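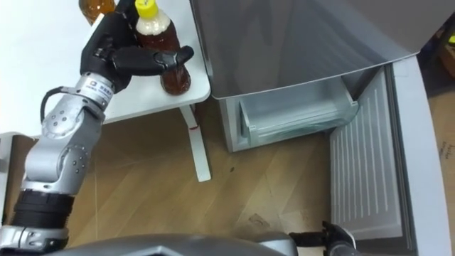
Page last changed: Monday, 16:12

Walville Site - Staff Forum Minutes

Present: reps from the canteen, goods in, cleaning, night shift and the office, plus site management and one person from Vandenberghe, who supply and service the robot. Apologies from maintenance.

1. Minutes of the last meeting

Agreed, with one correction. Item 4 should read "break room fridge", not "cold store".

2. Drinks and fridge work

The robot now does drinks restocking in the Dotudwood building on weekdays. It takes bottles from the side table and handles the fridge door as well, one hand for each. Canteen staff still do the ordering, the date checks and anything in glass.

The canteen rep said the job used to take up the first 30 minutes of the early shift. Staff were glad to lose the bending but had not been told what the time would be used for. Two people had been moved to the serving counter without notice. Management accepted this should have been raised first. Any further change to duties will go through the rota meeting.

Night shift asked for the side table to be kept for bottles and nothing else. People have been leaving mugs and post on it. Agreed.

There was a long discussion about cardboard. Goods in want boxes left by the fridge until they are empty, cleaning want them gone by noon. Not settled. The two reps will talk outside the meeting.

3. Hours and pay

The office confirmed that no contracted hours have been cut. The early start allowance stays until the review in July. The night shift rep asked for that in writing and it will go out with the payslips.

Whether minding the robot counts as a skilled duty was raised again. At present the person on shift is expected to stop it, clear the problem and log it, on top of their own work. The canteen rep said this is extra responsibility and should be graded as such. Management will bring a proposal.

4. Training

12 staff have done the half-day session. The next one has 2 places left, and night shift are to have first call on them. Vandenberghe will shorten the part on software and spend longer on the stop button and on where to stand when the door is open.

5. Fault log

Faults go in Ploresis under job code 653. Some are still being written on the whiteboard and then wiped off. Please use the system - a one-line entry will do.

6. Any other business

The cleaning rep asked who mops under the fridge now. It stays with cleaning, and the robot is to be stopped while it is done.

The microwave is still broken.

Next meeting: 14:30, upstairs room.

Share (2) Comments (0)

Home | Forum | Rotas | Notices | Contact

Recent items
Canteen opening times
Goods in: new pallet labels
Early start allowance - questions and answers
Lockers on the ground floor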